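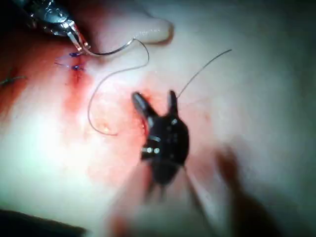 How long should I cut the thread for hand-sewing a quilt binding?
18 inches, or a bit less if it keeps knotting up on you.

Monday, August 23, 2021

I wrote that on a sticky note and put it on the lamp, where I will see it every single time I'm tempted to cut a piece as long as my leg so I don't have to rethread. I did it again last night. Got halfway down one side of the quilt, the thread wound itself into a little bird's nest on the back, and I said a word that made the dog leave the room.

So today was a picking-out day. I sat in the back bedroom with the Climix going full blast in the window (it rattles, but it was almost 90 by lunch) and undid everything from the corner to the big green triangle. It took me through two whole podcasts and half of a third one I didn't even like. The seam ripper is dull and I keep meaning to buy a new one. I keep meaning to do a lot of things.

The quilt is for Dad's bed. Mom pieced the top before she got sick and it's been folded up in the cedar chest ever since, and I told my brother back in the winter that I'd finish it, all confident, like I was a person who finishes quilts. The top is gorgeous. Her points match! Mine would not. I had it machine quilted by the lady over in Drullbridge because I know my limits, so all that's left for me is the binding and the hole by the bottom edge where the moths or a mouse or who knows what got in. I've been dreading that hole more than all the rest put together.

Saodah Wijaya from the Thursday group called after lunch and talked me through it. She says I should close it first with plain stitches, tie each one off separately, and only then worry about a patch. If one lets go, the others still hold. I'd been planning to do it in one long run and yank it tight, and apparently that's how you get a pucker you can see from the driveway. She also says to quit using the cheap thread. She's right, it sheds all over everything and it snaps if you look at it funny.

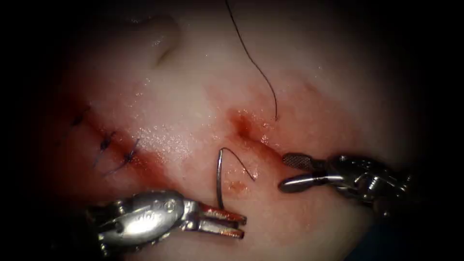 Three dark knots on the closed side, the other cut still open.

Drove out to Cassim around four to get the better thread, the Nodura in off-white, plus a spare in navy that I didn't need but it was sitting right there by the register. Marcus Okafor was working the cutting table and wanted to know if the quilt was done yet, and I told him November, which just popped out of my mouth. Now it has a deadline. He wrote it on the back of my receipt and underlined it, so thank you, Marcus. I also came home with a yard of yellow gingham. I have no plan for the gingham.

Tried the new thread after supper and oh, what a difference. It slides. I did the whole first corner, folded the miter the way Mom used to (press it with your thumbnail, then pin, then pretend you're not nervous) and it came out nearly square. The second corner did not, and I'm leaving it. Dad's eyes aren't good enough to see it and he'd tell me it was perfect anyway.

Found one of her pins, too, down in the batting by the edge, the kind with the flat flower head. I don't know how the quilting machine missed it. I put it in my own pincushion over on the left side, by itself, and then just sat there a minute with the quilt all heaped up on my lap, sweating like crazy.

Sore fingertip tonight, the middle one. The thimble is still too big and slides off whenever I push hard, so I wrapped a bit of tape around the inside and we'll see. Need to call Dad back about the dentist and get the tomatoes in off the porch rail before the squirrels take another one. Tomorrow I want to get to the end of the long side if the heat lets up, and maybe, maybe, take a look at the hole.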